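My mother-in-law never throws out anything that once cost money, and I have slowly turned into the same kind of person. So when Firouzeh Kazemi from two doors down brought over a carton of odds and ends from her aunt's apartment and asked if I wanted any of it before it went to the thrift store, you can guess how that went. I took the whole carton. I did at least give back the fondue forks!

Most of it was easy enough to find a home for. There was a very nice enamel colander, a stack of dish towels still in their paper band, and a tin of buttons that my daughter claimed before I had the lid all the way off. But down at the bottom, wrapped in a pillowcase, was a white cylinder with a rounded hood and a shiny red knob on top like a cherry on a sundae, and I fell for it on the spot. Firouzeh had no idea what it did. Her aunt had kept it on top of the refrigerator for years, she said, and dusted it every Tuesday, and as a girl she had been too polite to ask.

I do love a thing with a knob. Everything in my kitchen now wants to be pressed or swiped or held down until it beeps, and half the time I end up locking the oven by mistake. A round knob you can get your whole hand around is a pleasure, even when you don't know what you're turning.
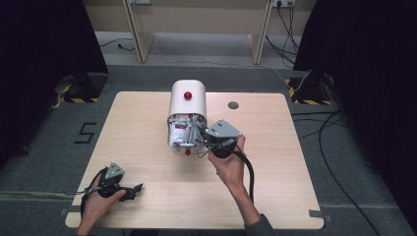 What surprised me was how much there is inside. From the back and sides it's all smooth and white, plain as an egg, and then you come around to the open end and there is this busy little boxy works, with white plastic and see-through plastic and small bits of metal and a few red and gray pieces tucked in between, plus some thin wires. There's a second red knob down low at the front too, a smaller one, and I had it for two days before I noticed it. I would have sworn there was only the one.

It's been living on the light wood table, the square one with the cord hole in the top. I bought that table at the Hotow closing sale for 60 dollars, and my plan was to put a lamp on it and run the cord down through the hole like a tidy person. The lamp never made it out of the hall closet. The table gets puzzles, mending, tax papers in the spring, and now this.

Analyn Calimlim thinks it belonged to some kind of kitchen gadget. Behrouz Mohammadi says no, it's a workshop thing, and he says it with great confidence, as he does about most subjects. I'm happy to hear other guesses. Firouzeh is going to ask her cousin in December, when they're all together for the holidays, and until then I suppose I'll dust it on Tuesdays.

Contact | Copyright, all posts and recipes | Back to top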